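Wrinkle-free(ish) sheets and a bed you can use as a folding table

I have a confession: the bed is the best work surface in my home. It's bigger than the kitchen table, it's the right height if you kneel on a cushion, and you have to clear it before you can go to sleep, so the job gets finished! Most of my laundry tips start there, and after the last post about drying racks several of you asked for the bed part. So, the bed part.

Start with the bottom sheet. If you pull a fitted sheet on corner by corner going around in a circle, the last corner is always a wrestling match. Go diagonally instead – top left, bottom right, top right, bottom left – and the tension evens itself out. Zulmira Louro taught me this when we shared an apartment, and I still hear her voice telling me to lift the mattress with my knee and save my back.

For wrinkles, a spray bottle of plain water does nearly everything. Mist lightly, smooth outward from the middle with the flat of your hand, then leave it alone for 10 minutes with the window open. Don't soak it. Pale cotton shows every crease, I know, but it also shows when it's clean, and I wouldn't trade mine for a pattern.

Now the folding. I dump one load at a time, never two, because two loads turn into a mountain and I end up sleeping next to it. Anything that has to hang goes first. Then the big flat things, so the pile shrinks fast and you feel like a champion. Socks last, sitting down, with the radio on.

T-shirts: face down, sides in, bottom up to the collar, then in half again. Stand them in the drawer on their edge like files. If they flop over, the fold is too loose or the drawer is too empty, and a shoebox cut down to drawer height fixes the second one.

Towels: thirds lengthwise, then thirds again, folded edge facing out on the shelf. My bath towels are heavy ones (700 gram, from Haslinger) and they never did fit the cupboard in halves. In thirds they slide right in and I got a whole shelf back!

The thing that slows everybody down is the small stuff that lands on the bed along with the laundry. Phone, charger, cables, a bit of paper you meant to read, the shirt you took off and haven't decided about.
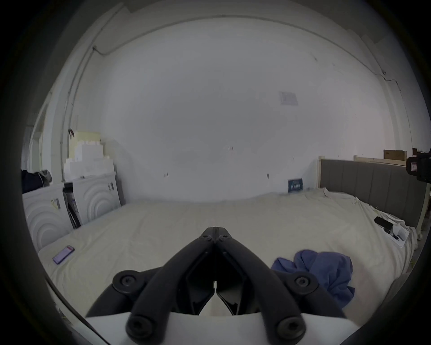 My fix is a tray. Any tray will do, as long as it has a lip so the pens don't roll off. Before you tip out the basket, sweep every little thing onto the tray and put it on the floor by the door. You'll nearly step on it on your way out, and then you'll put everything away. Cables get one loose loop and a strip of soft tape, nothing fancy. Wind them too tightly and they start to fail right by the plug.

The undecided shirt needs its own rule. If I'd wear it tomorrow, it goes on a hook. If I have to sniff it twice, it goes in the wash.

A word about fabric headboards, especially the ones with stitched channels. Dust loves those grooves. Run the narrow vacuum nozzle down each one, top to bottom, whenever you change the sheets, and follow with a barely damp cloth if the fabric's care label allows it. A soft, dry paintbrush is wonderful for the seams. While you're there, take everything off the ledge above the bed as well and wipe it before the clean sheet goes on, or the dust comes straight down onto your hard work (ask me how I know).

Aurelia Nägeli wrote in asking whether to iron pillowcases. I do two, the ones on top, and I feel very grand about it. The rest get folded while still warm from the dryer and pressed under the stack of towels overnight.

Next month, duvet covers and the burrito method. Have a couple of clothespins ready!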